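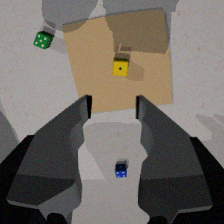 4. Comparing grippers in the simulated cell

This section covers setting up a gripper comparison in Vadunden, running it, and reading the results. It assumes you have finished Section 3 and that the arm moves when you press Jog. If it does not, go back to Section 3.6 before you start here.

Two gripper models ship with the trial package: the Makokha, which has angled fingers and a wide opening, and the Aten, which has straight parallel fingers. You can add your own model later (see Section 7). For a first comparison, use the two supplied ones. Their collision shapes have already been checked.

4.1 Before you start

You need:

- Vadunden installed, with the Flellatier arm package enabled
- The default room file loaded
- At least 50 GB of free disk space if you plan to save wrist camera video
- A project folder you have write access to

Note: Network drives work for saving results but are slow for video. Save video to a local disk and copy it over afterward.

4.2 Load the objects

1. Open the Scene tab and choose Add Set.
2. Select Small Objects A. This set contains one square block and three small objects in blue, yellow and green.
3. Set Placement to Random on Table.
4. Type a seed number. Any whole number will do, but write it down. Both grippers have to be run with the same seed or the results can't be compared.
5. Press Place. The objects drop from a short height and settle.
6. Wait until the status line reads Settled before going on.

In Random on Table mode, a small object can land on the block as well as beside it. Leave it where it is. Picking from a raised surface is part of the test, and the planner reads the height of each object before it plans a grasp.

Caution: Do not drag objects by hand after pressing Place. The run will still start, but the saved seed will no longer match the layout and the log gives no warning.

4.3 Mount the first gripper

1. Open the Tool tab.
2. Press Detach if a tool is already mounted.
3. Choose Makokha from the list and press Attach.
4. Check that Tool Center Point changes to the value in the gripper file. If it stays at zero, press Reload Tool.
5. Press Open. The fingers move to full width.
6. Press Home. The arm moves to its start pose with the gripper pointing down.

Do not skip step 5. A gripper attached while partly closed keeps that width as its "open" position for the whole run, and it will knock into objects on the way down.

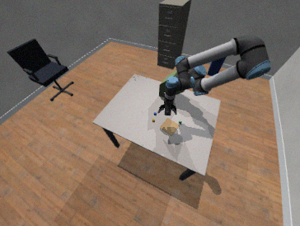 Figure 4-1. Arm over the table, gripper open and pointing down.

If the gripper is tilted after you press Home, the wrist offset is wrong. Open Tool > Offset, press Reset, and home the arm again.

4.4 Set the cameras

There are two views to set up. The room view is for you. The wrist view looks down past the fingers and is the one the planner uses.

1. Open the Camera tab and turn on Wrist.
2. With the arm at Home, check that both fingertips show in the wrist view. If only one shows, the camera mount is set for the other gripper. Choose the mount with the same name as the gripper.
3. Turn on Shadows.
4. Move the arm by hand over the middle of the table and check that the colors of the small objects can still be told apart.

We get more questions about step 3 than about anything else in this section. Turning shadows off makes the picture cleaner and the run faster, but it also makes the vision task easier than it will be on a real bench. The arm throws its own shadow over the work area, and a yellow object in shadow reads darker than one in open light. Ermelinda Cordeiro, who wrote the color matching step, recommends leaving shadows on for every run you intend to report. Turn them off only to find out whether a failure comes from vision or from the grasp.

Note: The shadow of the arm moves with the arm. An object that is lit at Home may be shaded by the time the gripper is over it. The planner takes a second look just before it descends, and that second look is what goes in the log.

4.5 Run the comparison

1. Open the Trial tab and press New.
2. Set Attempts to 40 for a first run.
3. Set Task to Pick and Lift.
4. Tick Return Object After Lift. Without this, each attempt starts from a different layout.
5. Press Start.
6. When the run ends, press Save and give it a name that includes the gripper and the seed.
7. Go back to 4.3, attach the Aten, and repeat with the same seed.

On the office test machine a run of this length takes 168 seconds with video off. Your time will depend mostly on the graphics card.

Caution: Pressing Stop during a descent leaves the arm where it is. Press Raise before Home. Going straight to Home from a low position can drag the fingers across the block and scatter the objects.

4.6 Read the results

Open the Results tab and load both files. Each attempt is marked with one of four codes:

OK - object lifted and held until the end of the attempt
SLIP - object lifted, then dropped
MISS - fingers closed on nothing
HIT - a finger touched something other than the target before closing

Look at HIT first. A wide gripper tends to collect HIT codes when the target is close to the block, and a narrow one tends to collect MISS codes when the position estimate is a little off. The total score hides this. Two grippers can finish level for quite different reasons, and that matters once you know what your own parts look like.

The reference file in the package holds 1,422 attempts. Rodrigo Carrilho put it together in August with the default settings, using both grippers and a range of seeds. Use it to check that your numbers are in a sensible range. If yours are far lower, check the camera mount (4.4, step 2) and the finger opening (4.3, step 5), in that order.

4.7 Common problems

Objects sink into the table: Physics step is too large. Set it back to Default.

Fingers close but the object doesn't lift: Friction is set to zero in the object file. Reload the set.

Wrist view is black: The camera is inside the gripper body. Wrong mount selected.

Run stops with "No plan found": The target is outside the reach of the arm. Place again with a new seed, and use that same seed for the other gripper.

Continue with Section 5 to change the arm speed between attempts.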